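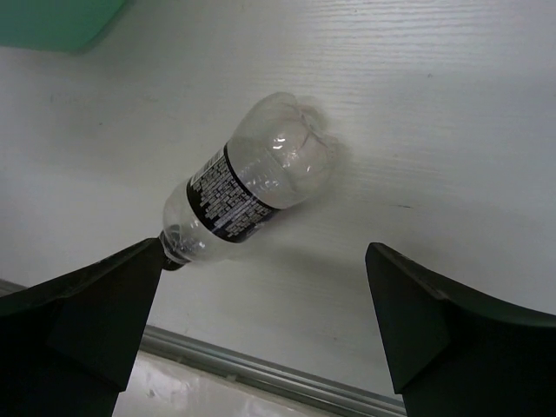 Does a Deposit Make People Return Bottles? A Look at the Kondside Claim

Print this page | E-mail this page

Course project report, Skellness College
2023-10-08

We use cookies to improve your visit. By staying on this site you accept our cookie policy.

1. Why I picked this

In February the town of Kondside put a deposit on small drink bottles sold inside the town limits. By summer the posters at the bus station were already saying the program had "changed the way Kondside thinks about waste." I take that bus. My own thinking had not changed much, and neither had the ditch behind the stop. I wanted to see what the claim rested on before repeating it in a paper, as two of our assigned readings did.

2. What the town says

The program is run for the town by a company called Damonari, which also writes the reports on how well it is going. I read the two that are public. Both say that returns are "strong" and "growing." Neither says what share of the bottles sold came back, and without that number growth means very little. A program that starts from zero will grow if one person uses it.

The second report has a chart with no scale on the left side. I wrote to ask for the numbers behind it and got a polite answer with a link to the same report.

3. What I did

I put together a short survey and handed it out at the Krasniqi grocery on the main road, which has one of the return points. I got 200 completed forms over two weekends. The store let me stand by the carts but not by the return counter, so I was asking shoppers in general, including plenty who had nothing to return.

The survey asked whether people knew about the deposit, whether they had taken a bottle back in the last month, and what they did with the rest. I also kept a diary of my own household for 15 days. That is a tiny sample and I would not lean on it.

4. What people told me

Most people knew about the deposit. Fewer said they used it. The gap was widest among people who do not drive, and several of them wrote in the margin that they would not carry a bag of empties on the bus to get back the price of a piece of gum.

The answers to the last question were the ones I trusted most, since nobody sounds good giving them. People put bottles in the recycling at home, where they had always put them. Some of those bottles may be moving from one bin to another and being called new recycling when they reach the counter. The Damonari reports do not deal with this at all.
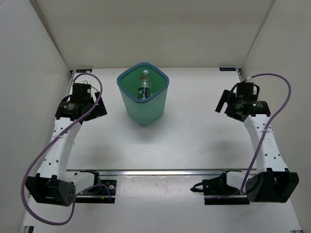

Sorting is the other weak spot. The town wants empties returned with the label on, so that the code can be read and the deposit paid once. The home recycling leaflet tells people to peel labels off. It also says to take the caps off, while the deposit leaflet says to leave them on. A clear bottle sitting in a green bin with its white cap and dark label still in place, like the one in the photo, is right by one leaflet and wrong by the other. On my survey form 7 people brought up the two sets of rules without being asked, and one had stapled both leaflets to the back.

5. Problems with my own work

People who stop to fill out a survey outside a grocery store are probably more willing to do small chores than people who walk past. If that is so, my results make the program look better than it is. Asking about "the last month" was also a mistake. Several people asked me if I meant the calendar month, and I gave different answers on different days before I noticed.

I have no count from before the deposit started. The town may have one, but I could not find it, and the reports never mention one.
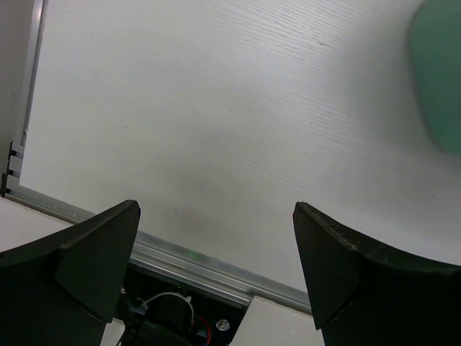 So is the deposit working in Kondside?

There is no way to tell from what has been published. Bottles are coming back, but the town has not shown that they were being thrown away before.

6. What would settle it

The town could print three things: bottles sold, bottles returned, and the weight of plastic in the home recycling before and after February. If home recycling dropped by the same amount that returns went up, the program mostly moved bottles around. If it held steady, I would take back a good part of this report.

I would also like to see someone other than Damonari do the counting. I am not saying the company is hiding anything. It is paid to run the program and then asked how the program is doing, and I would not hand in my own grade that way either.

The survey form and the household diary are in the appendix. The diary is missing one day.

Print this page | E-mail this page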